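Setting up a kitting bench with an arm: notes for shift leads

Kirsten Ragnarsson, Skuncombe workshop

Quick version, as the Mollah site wants theirs going by Saturday. We pack spare parts kits for Weleck, up to 400 a day, and the arm now does the dull picking. People do checking, odd parts and the bench itself.

Before you start
- Clear the bench. White tray, nothing else near it.
- Tell the crew what is changing BEFORE the arm turns up. We didn't. Bad week.
- Pick 3 people to learn it, not one. Holidays happen.

1. Sort parts by how awkward they are
Go through the kit list with whoever packs it now. They know which parts stick, roll or tangle. Anything heavy or threaded goes on a separate list - iron plates, bars, that sort of thing. 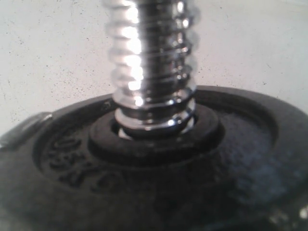 Heavy stuff stays a two-person job here. Put it in writing so no one gets asked to lift alone just becuase the bench is a body short.

2. Teach the pick
Open kit 1603 in Ovau, choose the part, move the arm by hand to the tray and save the point. Slow speed. Run it 18 times before you trust it. Springs need longer than washers, allow for that.
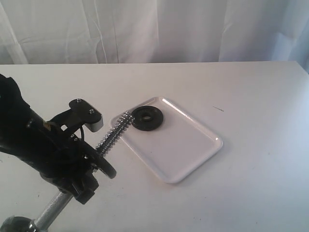 Spring and rubber washer at the tray, arm coming in from the left.

3. Agree who stops it
Anyone can. No asking first. Write the stop in the log with the part name, then carry on.

4. Swap the jobs round
Watching an arm all shift is worse than packing. Change over at every break - checking, refilling, then off the bench altogther. Pay grade stays the same whichever job you're on, get that confirmed by your manager and pin it up.

Log sheets go in the blue folder by the door.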